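Funville chapel – how old is it?

mervyn_b
The plaque says the chapel opened with 48 members. My grandmother's notes say 12, all from the Asfaw mill. Which is right?

Hesura
48 is in the minute book. I'd trust that over family notes.

tarmo_j
Not sure I would. The minutes were copied out later, in a different hand. Mervyn, do the notes give a month?

mervyn_b
August. Nothing else. We still have some cloth put by with the notes, got it out this evening.
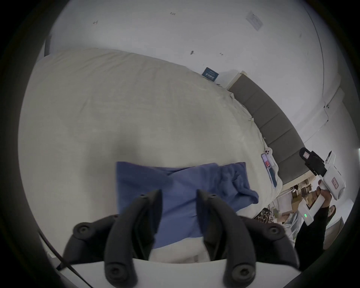

The blue cloth, on the bed

Hesura
Cloth won't date a chapel. I still say 48.

tarmo_j
Could be 12 at the first meeting and 48 by the opening. I'll check the burial register.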